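Alva Home Carbon Tracker

Hi, I'm Caroline Obura, and I make the Alva. I started on it after our town council in Brelura declared a climate emergency and I realized I had no clue what my own house was using. I wanted a little box that would tell me in plain words, so I built one!

The Alva clips on next to your electric meter and shows today's use on a small screen (big numbers, no app needed). It keeps 200 days of readings, and you can copy them off whenever you like.

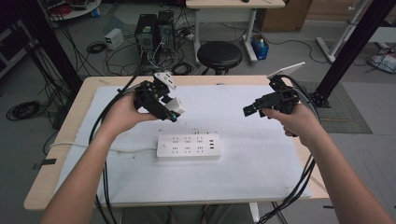 Two hands, two grippers, one white board.

I sell it in two versions. The Wasik is the basic one, for a single meter. The Sanemano handles up to three, so it suits a duplex or a small community hall – our library branch has had one since May and the staff check it more than I do. 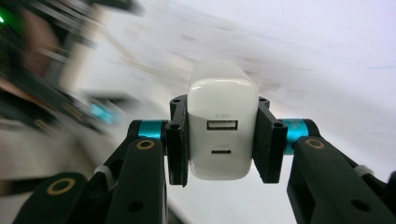 Setup takes 20 minutes if you read the sheet first, and a bit longer if you're like me and don't. You don't need to touch any wiring. Do look at your meter before ordering, though, as the clip won't fit the old round glass ones (I'm working on it!).

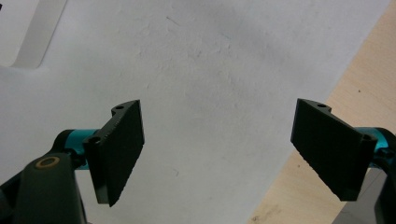
Each tracker comes with a five-year warranty, and council groups ordering several can write to me for a better price – I answer every email myself, usually in the evening.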